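Home Visits Workshops Museums Archive Contact

Two hours at Graveo, Flevberg

6 December 2020

The sign at the Graveo gate says visitors must report to reception, and reception turned out to be a bell on a shelf. I rang it twice. A technician let me in, gave me shoe covers in a size that would have suited a heron, and walked me past the good coffee machine to the bad one.

I had come for the kitchen cell, a single white arm on a pedestal that spends its days picking things off a worktop. It has been running since May under a control package called Talico, and it exists twice: once in a locked room, bolted down, and once on a screen, where it can be wrecked for nothing. New jobs are tried on the screen first. The real arm has a maintenance book with 28 entries in it, most of them about the gripper.

Looking after it is duller than I had hoped, and I mean that kindly. Each morning someone wipes the fingers, checks the cable at the wrist for rubbing and sends the arm to its home position. Every 2000 hours the base bolts are checked with a torque wrench that lives in its own drawer and may not be lent out. When I called, the counter stood at 2091, and the wrench had been out on time. I was shown the signature.

The wrist cable is the weak spot. It was replaced once, after a week of stops that were blamed on the software by the hardware people and on the cable by everyone else. The spare comes from a supplier called Duangkaew, part 2395, and there are now two on the shelf.

Setting up on screen takes longest. The base has to sit on its pedestal exactly where the real one does, and then the worktop gets filled. I had expected tidy blocks. The island I was shown was laid out more like the end of a long party, and I was told the crowding is what makes the planning hard.

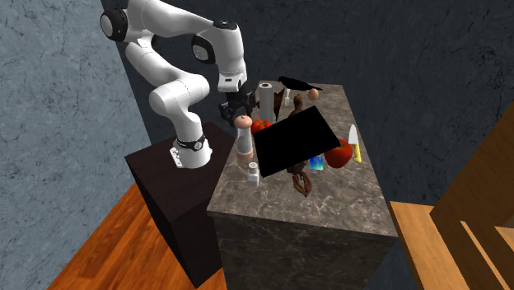
The simulated cell: gripper over the paper towel roll, knife on its end by the red fruit.

I asked which object gave the most trouble and got three different answers. Then the screen locked itself and the password had to be fetched from another floor.

Visits are by email only. Parking is behind the building, and the bus back to Flevberg stops on the far side of the road, by the hedge.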